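4.2 Stop conditions

A rule that says "stop if unsafe" will be obeyed by every operator and understood by none. We therefore rewrote the Wurnby bench rules so that each stop names something a person can point at. In the mug task (Fig. 3), "workspace clear" means bare tabletop between the stand and the tray, and a cup lying on its side is logged as a valid start, however sad it looks. Of the 80 rules we inherited, 20 survived this treatment. Solheim argued for keeping a 21st, on tidiness, but could not say what it meant either.

Figure 3. Mug task under the revised rules: wooden stand, cup on tray, gripper at bottom.

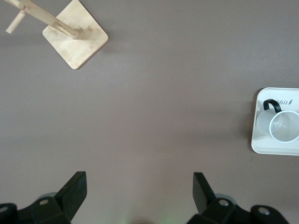
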